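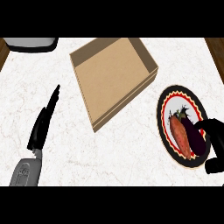
September, 6:40 a.m. Water meter read 2,973 at the street box, up 12 units on the last reading. Bill from Plestier assumes 52, so they are estimating again. Shut the main valve at ten last night and the dial had not moved by morning - the leak, if there is one, is on the house side. Toilet fill valve is the first suspect. Still no decision on the kitchen counter. White marble with thin gray and pinkish-brown veining, against brown wood, remains the preferred look, but Hestari wants 229 extra for the sink cutout and will not put a sealing interval in writing.

Dye tablet in the tank at 7:15. Faint color in the bowl by 7:40. Flapper is passing water. Ordered a Luvora replacement, two-inch, rigid frame.

Noon. Called Plestier, gave them the actual reading. Corrected bill to follow. Valve stays off overnight until the part comes.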